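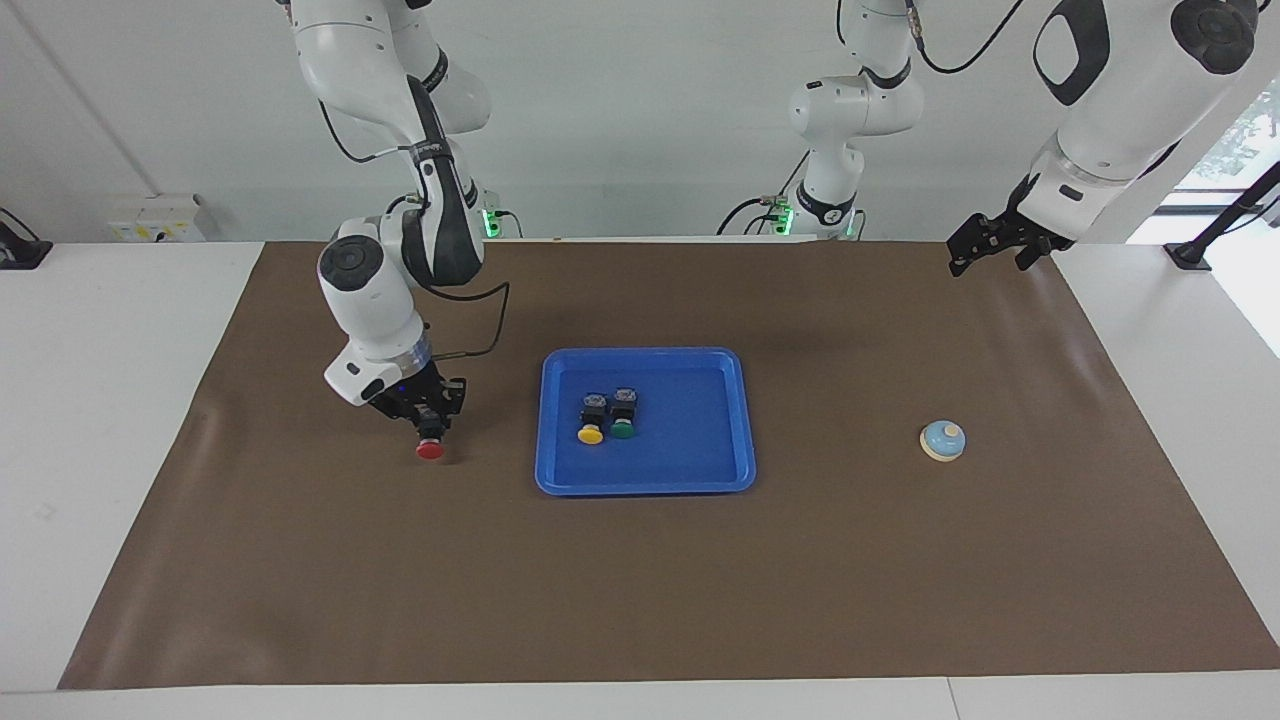
Abb. 7: Rechter Greifer mit rotem Taster, daneben die blaue Schale mit Gelb und Grün. Die Klingel bleibt bei dieser Übung rechts auf der Matte.

Abschnitt 4: Einräumen üben

Kann so ein Zweiarmer jetzt schon die Werkstatt aufräumen? Ich werde das ständig gefragt, und meine Antwort lautet: ein bisschen! Kleinteile in eine Schale legen ist für mich der beste Einstieg (Wäsche falten kommt bei mir noch lange nicht dran).

1. Matte auf den Tisch legen und glatt streichen. Kleine Wellen am Rand stören mich nicht, in der Mitte aber schon.

2. Schale so hinstellen, dass beide Arme gut drankommen. Die Klingel kommt mit Abstand daneben.

3. Taster auf die Matte legen und das Programm „Dernen Sortieren“ laden. Greifkraft für den Anfang auf 12 stellen, höher gehe ich bei Kunststoffgehäusen nie.

4. Erst nur den rechten Arm freigeben. Der linke wartet oben mit leerem Greifer.

5. Einen Durchlauf starten und zuschauen, Hand am Not-Halt!

Hinweis: Gegriffen wird am schwarzen Gehäuse, die farbige Kappe zeigt nach unten. Monique Chevalier fasst lieber an der Kappe an, bei mir ist der Taster dabei jedes Mal weggerutscht.

Achtung: Beim Umsetzen der Schale immer zuerst anhalten. Die Kabel am Handgelenk brauchen Platz zum Mitschwingen, also bitte nichts daran festbinden.

6. Klappt es mehrmals hintereinander, die Schale ein Stück verschieben und noch mal von vorn. Bei mir waren es 62 Durchläufe, bis ich zufrieden war, und von Hand wäre ich immer noch schneller gewesen. Spaß macht es trotzdem!

Bleibt der Arm mit Meldung 2859 stehen, weiter mit Abschnitt 7.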